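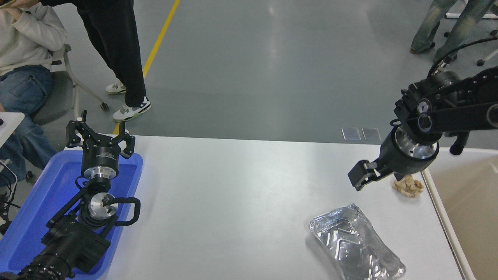

Buy the second arm later

Most people who write to me about building a two-arm setup at home have already ordered both arms. I think this is a mistake, and having shared a workshop bench with such a build since November I would like to set out why.

The argument for two arms is easy to state. Household jobs are mostly two-handed. You hold the packet and tear the corner, hold the jar and turn the lid. A single arm can push things about and drop them in a bin, and after a few weeks of that the owner wants more. Suppliers know this, and the kits are sold in pairs with a small discount.

What the discount does not cover is the work. A second arm doubles the wiring and the mounting, which is tolerable. It does far more than double the calibration. Each arm must know where it is relative to the table, and then each must know where it is relative to the other, and the second figure is the one that drifts. On our build the base plates were bolted to the same length of extrusion, and the offset between them still moved by a few millimetres over a month. I blame the clamps. Tomás Foley, who did most of the machining, blames the extrusion. We have not settled it.

A few millimetres is nothing if you are picking up a bread roll. It matters a great deal if one gripper is holding the edge of a foil pouch and the other is meant to take hold of the opposite edge. Foil is a poor first object in any case. It reflects, it creases differently every time, and depth cameras return holes where the surface ought to be. I would still put it on the bench early, because it shows up faults that a wooden block will hide for weeks.

My second objection concerns cables. Published drawings show arms without them. In practice the cable decides where the arm can go. Ours needed a service loop of 30 cm at the wrist before the last joint would turn through its full range without tugging the connector, and that loop then had to be kept clear of the other arm. We wrote a rule into the planner treating it as a solid cylinder. It is crude and it costs us reach in the middle of the table, precisely where two arms are supposed to be useful.

Then there is parking. An idle arm has to rest somewhere, in a pose it can hold with the power off. People leave this until the end. Ours was an afterthought and the arm sagged onto the table edge twice, the second time taking a fingertip with it. A resting pose should be chosen before the base is bolted down, and tested by cutting the supply at the wall.

The usual reply is that software has caught up. Neviseo will drive two arms from one configuration file, and Granosmont's planner handles shared space reasonably well. I use both and have no complaint about either. Neither of them will tell you that a flange screw has worked loose. In the first 30 hours of running we logged 18 stoppages, and only one was a planning failure. The rest were screws, connectors, a brown-out on a shared supply and a finger pad that came unglued.

So my advice is to fit one arm, on a base plate drilled for two. Run it until the stoppages become dull. Size the power supply for the pair from the outset and put the emergency stop where the second arm will not block it. Keep a written log, with a line for every fault and what was tightened or replaced.

I accept that this is slower, and that a single arm will fail at the jobs its owner cares about. Tomás disagrees with nearly all of the above and would order the pair again. He does concede the point about the power supply.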